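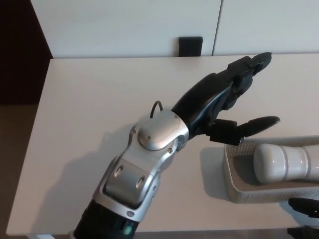
I have a strong opinion about trays, and my sister has asked me to stop sharing it at dinner, so you get it instead. I think every table in every home should have one shallow tray on it, and I think that tray should be mostly empty. Not a bowl, not a drawer organizer with 12 little slots. A tray! The gray mesh one on the white tabletop is pretty much my ideal: low walls, a smooth floor, and a plain white ceramic cylinder sitting in it. I could look at that all day. There's air around the thing, you can reach it from the side, and the tabletop gets to go on being a tabletop.

I came to this slowly. For years I was a lidded-box person. I had boxes on the shelves, boxes under the bed, and one awful wicker box on the kitchen table that swallowed mail, rubber bands, dead pens and (once, for most of a winter) my spare car key. The trouble with a lid is that it lets you lie to yourself. The table looks neat, company comes over, everybody says how tidy you are, and meanwhile the box is turning into compost. A shallow tray can't do that for you. If I drop three receipts and a sock in it, I have to see three receipts and a sock every time I sit down for coffee.

My neighbor Gertraud Kaufmann disagrees with me on this, and she's a tidier person than I am, so I've had to take her seriously. Her position is that open storage is just clutter with a border around it. She also says mesh collects dust, and she's right — it does, in every last hole, and you have to run it under the faucet with an old toothbrush. I do mine when I remember. But I'd take dusty mesh over a solid plastic tray, where the crumbs pile up in the corners and anything damp leaves a ring. With mesh sides you can see what's in there from across the room, too, and for someone who loses her glasses as often as I do, that matters a lot.

Where I'll really dig in my heels is on the walls. They have to be low. In September I went to the big home store out in Estport and spent 90 minutes in the storage aisle (I know, I know), and nearly everything they had was too deep. Deep baskets, deep bins, deep cubes with rope handles. The Mivora ones were pretty and came up practically to my elbow. Put a mug in one of those and you're fishing for it. Anything you use daily should come out in one motion, with no tipping and no digging, and a deep basket turns a coffee cup into a small archaeology project.

And then there's how much goes in it. People buy a tray and fill it the same afternoon with a candle, a plant, a stack of coasters, a little brass bird. Now it's a display, and you've got no place to set down your keys! I try to keep mine at 2 things. One is always a white cup, which holds pencils this month and held toothpicks before that. The other changes. If a third thing shows up, something has to go back where it lives, and I'm strict about that on weekdays and pretty hopeless by Saturday.

Gertraud came by last week with a lidded linen box for me, an Eltine, very nice, nicer than anything I'd buy myself. I thanked her and I meant it. It's on the closet shelf right now with the Christmas ribbon in it, lid on, and I have no idea what else I've put in there.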